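Filed under: Home Tech, Robots, Long Reads

Get the Saturday-free digest. One email, no spam, unsubscribe whenever.

Can it do the dishes yet? No. Can it pick up after you? Sort of. Slowly.

I spent most of June asking people who build household robots the same dumb question: when do I get one that tidies the living room. Answers ranged from "soon" to a long sigh. The long sighs came from the engineers.

Take Prustex, which works out of a low building on the Urkholm side of the river. Their test list has 219 chores on it. Wipe a counter. Close a drawer. Put the bottle away. Stuff a four-year-old gets right while thinking about something else. The robot gets plenty of them right too, on a good morning, with the furniture where it expects it. Move a cabinet a hand's width and the good morning is over.

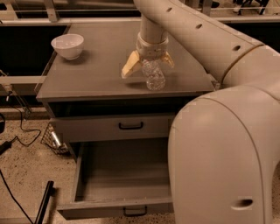
Page last changed: June, 4:10 pm

A water bottle is a mean little object. Clear plastic, ridged sides, light going straight through it. Cameras hate it. Squeeze too hard and it crumples, too soft and it's on the floor. Two fingers have to get that right next to a bowl, over a drawer hanging wide open, and then somebody wants the drawer shut as well. That's one chore to you and me. To the software it is several, and each one can go wrong on its own.

Eltton, the rival outfit, does it by brute force. Nearly 3,000 practice runs on drawers alone, they told me. Drawers! Different handles, diferent heights, sticky runners. Their machine is good at drawers now. Ask it to fold a towel and you'll want a coffee. Maybe lunch.

Shop floors are further along. At Escobar, a parts packer, an arm moves 500 trays a shift and the staff have stopped looking at it. Same tray, same shelf, same light. Your kitchen has none of that. Your kitchen has a charger cord on the floor and a mug where the mug shouldn't be.

So what would I pay for today? Nothing that fetches. Maybe an arm that clears one table, if it was quiet, and I didnt have to stand next to it. Prustex says their next round of tests will be in real apartments, with real mess. I've offered mine. Waiting to hear back.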